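Cheap broom set or just get a stick vac?

ibbo_ogunleye
Moving into a place with tiles throughout and the Kinik stick vac is $1,799. Am I mad to spend that? Mum swears by a broom.

jpinheiro
Mad, yes. I've had a wooden-handled broom for 4 years and it still does the whole kitchen. Same sort of thing as the one with the purple bristles:

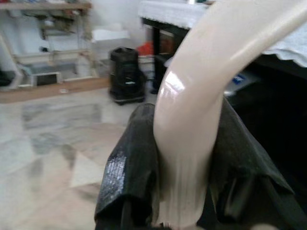
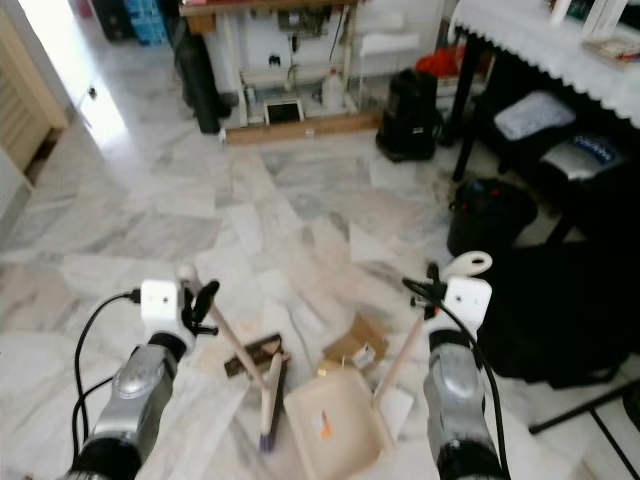
Get one with stiff-ish bristles and sweep towards the door. Grout lines are the only pain.

skideo
Disagree - I've got 2 dogs and a broom just moves the hair about. Vac every time.

jpinheiro
Damp mop after, mate. Sorted.

ibbo_ogunleye
No dogs here, just a toddler and a lot of rice. Broom it is for now, might look again in the November sales.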